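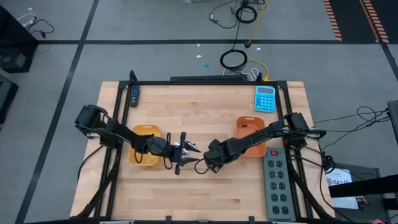
Assunto: Re: [oficina-lista] Caixas para a bancada e o tampo

Boa noite a todos,

agradeço ao Abundio a mensagem dele, que li com atenção. Respondo por pontos, e peço desculpa se o meu português ainda não é perfeito.

Abundio Zepeda escreveu:
> Anneliese, duas perguntas antes de encomendar. Ficamos com as caixas
> baixas, a amarela e a laranja, ou compramos as altas da Sarkance?
> E o óleo para o tampo: a lata da Oldale chega para uma demão ou
> para duas? O orçamento que recebi é de 595 coroas com transporte.
> Não quero pagar o transporte outra vez em agosto.

Sobre as caixas: eu prefiro as baixas. Têm os cantos arredondados e limpam-se com um pano, e a mão entra sem dificuldade. As altas da Sarkance são boas para a prateleira, mas em cima da mesa escondem as peças pequenas. Proponho a amarela à esquerda para o que falta separar e a laranja à direita para o que já está separado. Se alguém é canhoto, pode trocar, mas por favor volte a pôr no lugar no fim.

Sobre o óleo: a madeira do tampo é clara e quero que continue clara. O óleo da Oldale escureceu muito a mesa pequena de Illholm, por isso peço que não o encomendes ainda. Na loja Baumgart há um sem cor, e eu posso trazer 2 latas quando passar por lá. Lixar só no sentido das tiras – na última vez alguém lixou atravessado e os riscos demoraram muito a sair.

Mais uma coisa pequena. A calculadora azul-clara fica sempre na mesa, do lado de trás, à direita. Faz falta a quem preenche a folha do material.

Abundio, podes confirmar se o preço inclui as tampas? Eu não encontrei essa informação no catálogo.

Com os melhores cumprimentos,
Anneliese Böttcher

2 respostas · 66 visualizações
Partilhar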